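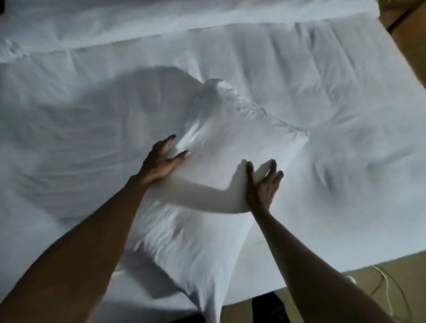 A pillow between two hands, bed not finished yet.

July, after the evening shift

I promised myself to write down the budget matter before I sleep, so I can explain it to Mr. Arrieta with fewer mistakes than last time. He asked me in spring to plan the equipment for the housekeeping floors, and I said yes too fast. Now I have three offers, one calculator with a weak battery, and a table that does not fit on one page.

The offers first. Grolex sells a cart that follows the attendant along the corridor and carries the clean linen and the dirty linen in separate bins. Salcedo has a folding machine for the laundry room, for sheets and duvet covers. Punia offers an arm on wheels that should, one day, help with the bed itself. The sales lady from Punia used the words "one day" only once, very quickly, but I wrote them down.

Mr. Arrieta likes the arm. Of course he likes it, it has a nice film. In the film it takes a pillow by two corners and puts it down on a bed which is already perfect. I watched the film again tonight next to my own picture, and I thought about how much of our work is in the part the film does not have. The sheet is full of creases, the pillow lies across, and you must feel with your palms where the filling went. One hand pushes flat and the other holds the side. I have done this for so many years that I had to do it slowly on purpose to understand what my fingers decide.

So I did what Encarnación Olmedo from purchasing taught me. She says, do not compare machines, compare minutes. I took the list of all rooms, 142 of them, and I asked Unai and Zoriana to write for one week how many minutes go to walking, to carrying, to the bed, to the bathroom and to waiting for the elevator. Unai Soler wrote everything in pencil and forgot two mornings. Zoriana Hrytsenko wrote also the minutes she spent looking for a pillowcase, and this was so useful that I made a new column for it.

The result surprised me a little. Walking and carrying together take more time than the beds. Nobody from the three firms asked me about the elevator.

The money. The Grolex cart can be rented for 519 a month, with service, and the batteries are included after the second year too (I called twice to be sure, and I want it in writing). The folding machine we must buy, and it needs a stronger electric line in the laundry room. Benito Alcaraz from maintenance will look at the panel. He already told me the price of the line will be "not small", and I asked him please for a number. The arm is so expensive that the offer divides it in parts, and the training and the yearly license stand on another page. I missed that page the first time I read it. I am still a little ashamed.

There is also the question of the rooms themselves. Between the bed and the wall there is not always space for a person with a vacuum cleaner, and I cannot imagine where the wheels should go. Guests leave cables on the floor, bags, shoes, toys. A person steps over. I wrote to Punia and asked what the arm does when a cable lies beside the bed. They answered in a friendly way that the room should be "prepared before operation". I put this sentence in the table, under minutes, with a question mark.

My plan for now is this. Two Grolex carts for a trial of 8 weeks, on the third and the fourth floor, where the corridor is longest. The folding machine in the budget of next year, if Benito gives me a number before the end of the month. For the arm no money, only a visit. Punia has a hotel customer who uses one, and I want to go there in the morning, when the rooms are really dirty, and bring Zoriana with me. She sees things I do not see.

I also asked to keep a reserve of 300 for small things – door stops, spare wheels, labels for the linen bins. Mr. Arrieta crossed it out in the last version. I will put it back tomorrow and say nothing.

One thing I did not write in the table. Unai asked me in the locker room if the carts mean fewer people in autumn. I told him that my plan has the same number of names as today, and that is true, I checked it again after he asked. But I am not the one who signs. I should bring this question to the meeting and ask it aloud, before the prices.

To do in the morning: call Encarnación about the rental contract, new battery for the calculator, measure the door of the linen room on the fourth floor.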